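Workshop Surfaces > Tops and Finishes
Semi-gloss worktop: glare, scuffs and a line on the right side
Replies: 7

Looking for opinions before I sand anything. The top is used daily for sorting small stuff, and the finish was on it when we moved into the Latthorpe unit. 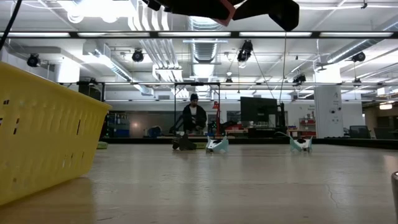
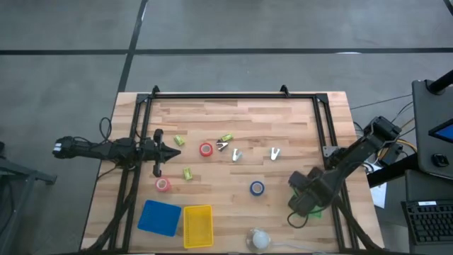

Phong Lý

The scuffs I can live with. The first picture has the two things that bother me: a thin crooked line toward the right, and pale streaks from the overhead lights. Small pale items get hard to pick out when a streak falls across them, and the silver clips are the worst for this.

The line does not catch a fingernail. It has not grown since July. I don't know what the existing coating is. Alcohol on a rag for 15 minutes did nothing to it.

Options as I see them:
1. Abrade with 400 and recoat in matte.
2. Strip to bare wood and oil.
3. Leave it and put a mat down.

trefor_d
Option 1. If alcohol didn't touch it, it isn't shellac, and it is most likely some kind of polyurethane. Scuff, vacuum, wipe, two thin coats of matte water-based. A line that doesn't catch a nail is probably in the film. Check it under a low lamp from the side before you start, and again after the first pass with the abrasive.

Priya Schumacher
Posts: 2405
I disagree with recoating over an unknown film. If the line is in the coating, something has moved underneath or the coating has gone brittle, and a fresh layer will print the same line within a season. Strip it. The second picture has planks in it with the grain showing, so there is wood there worth oiling.

trefor_d
Stripping a top that size for one line and some glare is a lot of dust. Test patch near an edge, leave it a week, tape pull. If the tape lifts the new coat, then strip.

Reijo Lahtinen
Separate question about the tape. Do the rolls live on the top? Red, pink and blue all out at once in the second picture. A roll left lying flat on a fresh finish can leave a ring where adhesive has crept out of the side. I had this on a Trondska bench and it needed mineral spirits. Stand them up, as the red one is, or hang them on a dowel.

Phong Lý
They go in a drawer at the end of the day. The green blocks and clips too. No rings so far, but the current film is hard. Noted for the new one.

Aiguo Yao
Option 3 is being dismissed too quickly. A gray matte mat fixes the glare today, costs 40, and silver shows up on it reasonably well. It also answers the basket problem. A yellow plastic basket with a tapered base like that one gets slid around, grit sticks underneath, and you have short dark scratches again on whatever you just applied.

Priya Schumacher
A mat traps the same grit and moisture under it. Fine if it is lifted and wiped every day. Most aren't.

Phong Lý
Lifting it daily is realistic here. I will do the side-lamp check first, then Trefor's test patch near the back edge with Tarigan matte, and lay a mat over the middle while it cures. If the patch fails the tape pull I'll strip it and oil. Does anyone have a cure time for the Tarigan in an unheated room?

trefor_d
Go by the can and then double it. Keep the mat off the patch itself.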